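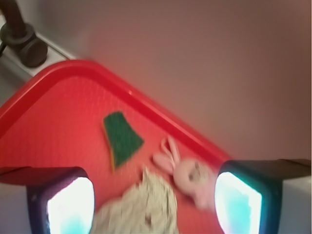 By Yutong Long, Howells bench

Joltura has a new fault, and it is a sulky one. In February the arm began closing its fingers a shade too early, then reporting a perfect grasp on thin air. We logged 213 of these triumphs before anyone thought to look at the log.

The red tray work is meant to be the easy bit. Sponge, soft toy, something fluffy, pick one, lift it, put it back. The white bunny has now been "successfully lifted" 16 times without leaving the plastic. The sponges fare better, perhaps because they have corners.

Paden's first theory was the finger pads, so we swapped both and lost an afternoon. Jalville's theory was the floor. The culprit was a force threshold, set low for a demo with paper cups and never set back. Any twitch in the reading counted as contact, and the arm took the compliment.

The less funny part is that the same number feeds the stop check. With it wrong, a stall against a hand could have been filed as a good grip. It wasn't, as far as the logs go, but please read the next section before you reach into anything.

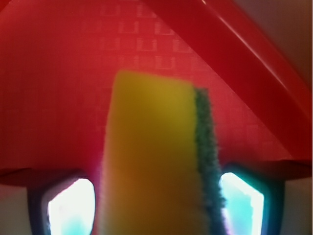 What changes now

The threshold is locked and needs two people to edit it. Joltura runs at half speed until it has done 2,000 clean grasps, and a grasp only counts if the object is still there after 6 seconds in the air. Press the stop button before moving anything in the tray - yes, even the bunny. If the log looks too good, tell me or Paden.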